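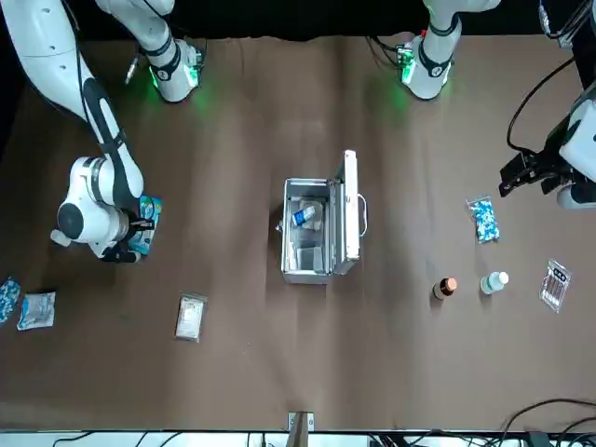
From: Javiera Ojeda
To: Toledo Quilters list
Date: 6 August 2026
Subject: Re: Backing fabric and the Brindel frame

Hello Arlindo, and hello everybody else who has been reading along,

Arlindo Sales wrote:
> I have the top finished at last and it's bigger than I planned.
> Ritberg has the wide backing in cream, but only one bolt, and I
> don't want to piece it if I can help it. Does anyone know whether
> the wide stuff shrinks more than the regular? And is 14 inches too
> much extra to leave for the Brindel frame?

First of all, congratulations! I remember you laying out the first blocks back in March, and I'm so pleased you stuck with it through all those points.

On the shrinking, mine did, a little more along the length than across. I bought the wide cream from Ritberg for my sister's quilt and washed it warm before I cut anything, and I was glad of it. If you like the crinkly look you could skip the washing, but then I'd skip it for the top as well, so they pull up together. Dry it on low and take it out while it still has some damp in it — the creases are a bear to iron otherwise.

As for the frame, 14 inches in all is fine, seven at each end. I've gotten by with less and spent the last row fighting the clamps, so please don't trim it down to be thrifty. The leftover strips make nice binding anyway, or a pillow back.

If Ritberg sells out, try Zaleck. Their cream leans a bit yellow next to white thread, so ask them to mail you a swatch first. They were good about that with me, though it took a while to come.

One more thing, and then I'll let you all get back to your sewing. Does anybody still have the feather border pattern we passed around at the spring retreat? I lent out my copy and can't for the life of me think who has it. I'd be happy to pay for the photocopying.

Warmly,
Javiera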